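Pump Operator Notes, Session 5: Friction Loss Without the Panic

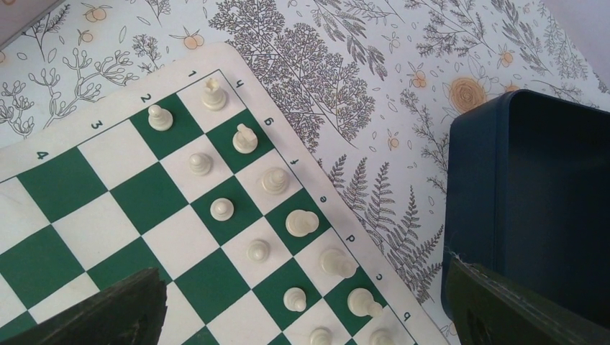
White pieces on their starting ranks, green and white board.

Hi all, Ewan Chisholm again. These go with the 28/05/2020 session, and I've fixed the typo from the Clallon group's copy (thank you to everyone who wrote in about it!).

We left off at the pump panel. Your nozzle needs a certain pressure to do its job, and the hose between you and it eats some of that up. So you add it back. I write it like this:

Pump pressure = nozzle pressure + friction loss + or - elevation + appliance loss

Friction loss goes up with the square of the flow, and that's the bit people forget. Double your gallons per minute in the same line and you've got four times the loss — I still see folks just double it. Hose length is kinder: twice the hose, twice the loss.

For elevation I use 5 psi per floor, not counting the first. Going downhill, you subtract.

Try these before we meet at the Urquhart station (bring a pencil, phones stay in the truck):

1. A line flows 100 gpm with 37 psi of friction loss. What's the loss at 200 gpm?
2. Same line, same 100 gpm, but you add enough hose to double the length. Now what?
3. The nozzle crew moves up to the third floor. What changes at the panel?

Relay pumping comes in August, so hang on to your hose charts.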